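4. Cadastro de produtos e etiquetas

Esta seção descreve como cadastrar produtos no Tuvero e imprimir as etiquetas de prateleira na impressora Ukex. Antes de começar, conclua a instalação do leitor (seção 3) e entre com um usuário do tipo Gerente.

4.1 Criar um produto

1. No menu principal, toque em Cadastro e depois em Novo produto.
2. Leia o código de barras com o leitor ou digite os números e toque em OK.
3. Preencha o nome como ele deve sair no cupom. Nomes longos são cortados na etiqueta pequena, mas aparecem inteiros na tela.
4. Informe o preço de venda e a unidade (peça, quilo ou porção).
5. Escolha o grupo. Sem grupo, o produto vai para Diversos.
6. Toque em Gravar.

Nota: o plano básico aceita até 798 produtos ativos. Produtos inativos não entram nesse limite.

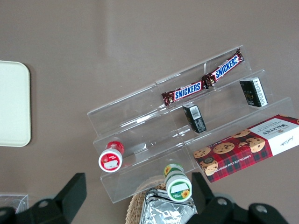

O campo Local de exposição é opcional e serve para ordenar a impressão das etiquetas e a lista de contagem. Cada local recebe um nome e, se for preciso, níveis numerados de baixo para cima. Um expositor de acrílico transparente com três degraus, por exemplo, é cadastrado como um só local com três níveis, e as barras de Snickers colocadas no degrau mais alto ficam no nível 3. Para mudar um produto de nível, abra a ficha, toque em Local e grave de novo. O preço e o estoque não são alterados.

4.2 Produtos sem código de barras

Itens preparados na própria loja precisam de um código interno.

1. Em Novo produto, toque em Gerar código.
2. Anote o número mostrado. A sequência começa em 450 e não pode ser reiniciada.
3. Marque Produção própria e informe a validade em dias.

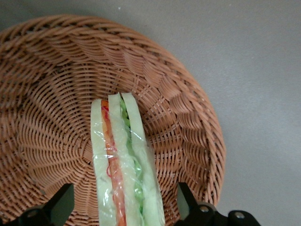
4. Toque em Gravar e imprima uma etiqueta de teste.
5. Leia a etiqueta no caixa e confira nome, preço e validade.

Cuidado: não reutilize o código interno de um produto excluído. As vendas antigas passam a aparecer com o nome novo nos relatórios.

4.3 Imprimir etiquetas

1. Ligue a impressora e espere a luz verde parar de piscar.
2. Em Etiquetas, selecione os produtos ou um local inteiro.
3. Escolha o modelo 2 para prateleira.
4. Toque em Imprimir.

Se aparecer o erro 173, abra a tampa, recoloque o rolo com a face de impressão para cima e feche até ouvir o clique. Se o erro continuar, desligue o cabo de força e fale com o suporte da Mavside.

Texto revisado em 29 de janeiro de 2019.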